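My afternoon at the Perron open day

Last month I finally went to the open day at Perron, the training centre near the old rail yards. I had wanted to go for two years, but in May there is always something else. My neighbour works in the same street and told me to come after lunch, when the school groups are gone. This was good advice. At one o'clock the line still went out to the parking lot, and by half past two I could walk in without waiting.

I should say that I am not an engineer. I worked 17 years in a bakery, mostly on the packing side, and I have seen many machines that lift things and put them down again. So my interest is practical. I want to know what happens when the piece is not where the machine thinks it is.

The ground floor was for the big equipment. There was a palletizer from Trallel, very loud, behind a yellow fence, and a long table with brochures. I took too many brochures. Upstairs it was quieter, and there I spent most of my time, in a room with 24 chairs and a large screen. They were showing robot work in simulation, meaning that the table, the arms and the parts are all drawn by the computer. The task was a small one, with rings and a tray.

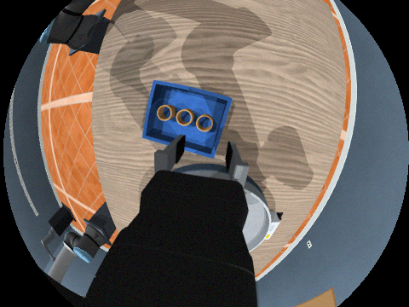 Perron Training Centre -- Handling and Simulation Group

I liked that the task was so modest. Three rings the colour of honey stand in a blue tray, nearly touching each other, and the gripper has its fingers open at the near side of the tray. The view is from almost straight above. Even the shadows of the arms are there on the wood, and I found myself looking at them more than at the arms. At the bakery we had the same trouble with shadows and a camera that counted buns. In the evening it counted very badly.

The presenter explained that the group can change the light, the table or the position of the tray, and then run everything again overnight. One set has 600 runs. I asked what they do with the bad ones, and the answer was that they keep them all, and that the bad ones are watched first. I was pleased to hear it. In my old job the bad trays went in the bin and the same mistake came back the next week.

A man behind me asked if the results are also good on a real robot. The presenter said "sometimes", and people laughed a little, but then she gave a proper answer. On their real cell, which uses a controller from Kullulitz, 76 of the first hundred tries went well. She did not try to make this number sound better, and I respected that.

After the talk there was coffee in the hallway and a plate of date squares, a bit dry. I spoke with two students from the evening course. They use a program called Prernolari to plan the movements, and they said the first weeks are hard because the menus are not logical. The course takes some 17 weeks and you can begin without any programming, only with patience -- this was their word. I wrote down the page for registration on the back of a brochure and then left that brochure on the bus, so I will have to call them.

If you go next year, take the side entrance by the bicycle racks. The elevator is there also, and the washrooms.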